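Forum Cuisine et maison > Entretien > Baguettes en bois : combien de temps les garder ?

pilou_44
Bonjour, j'ai des baguettes en bois brun qui servent tous les jours depuis deux ans. Les pointes blanchissent et deviennent rugueuses. Vous les changez quand ? Elles n'ont pas de marque, achetées chez Hirnex avec les bols.

mirabelle
Chez nous c'est une fois par an, en juin, tout le lot. Jamais de lave-vaisselle, lavage à la main et séchage debout.

Grognard
Un an c'est du gaspillage. J'ai des Nakamura en bois laqué qui ont plus de dix ans. Tant que la pointe n'est pas fendue, on garde.

mirabelle
Laqué et bois brut, ça n'a rien à voir. Le brut absorbe la sauce.

pilou_44
Les miennes sont huilées, je crois. Elles restent sur la table avec les couverts, dans un pot en plastique beige à fentes.

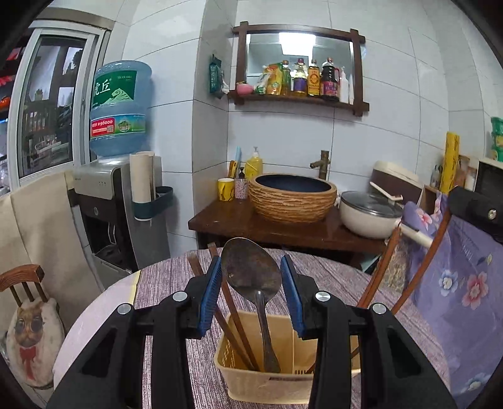 Re : Baguettes en bois : combien de temps les garder ?

tournebroche
Un pot ajouré, c'est bien pour l'air. Regarde quand même le fond, l'eau y stagne et c'est là que ça noircit. Je passe le mien au vinaigre blanc tous les vendredis.

Grognard
Pour les pointes rugueuses : papier de verre grain 402 et un peu d'huile de camélia. Cinq minutes par paire.

tournebroche
Le grain 402 n'existe pas, c'est 400.

Grognard
Faute de frappe. 400, oui.

mirabelle
Poncer une baguette qu'on met en bouche, je ne suis pas convaincue. Le lot de 16 paires coûte moins cher que la bouteille d'huile.

Grognard
La bouteille dure des années et sert aussi pour les planches et les couteaux.

pilou_44
Merci à tous. J'ai poncé une paire hier soir, la pointe est redevenue lisse. L'autre est fendue sur un centimètre, je la jette. Pour la cuillère tachée, une idée ? Elle est assez terne.

tournebroche
Bicarbonate et eau chaude, 30 minutes, puis frotter avec une éponge douce. Si c'est de l'inox, ça part. Si c'est un vieux métal argenté, vas-y doucement.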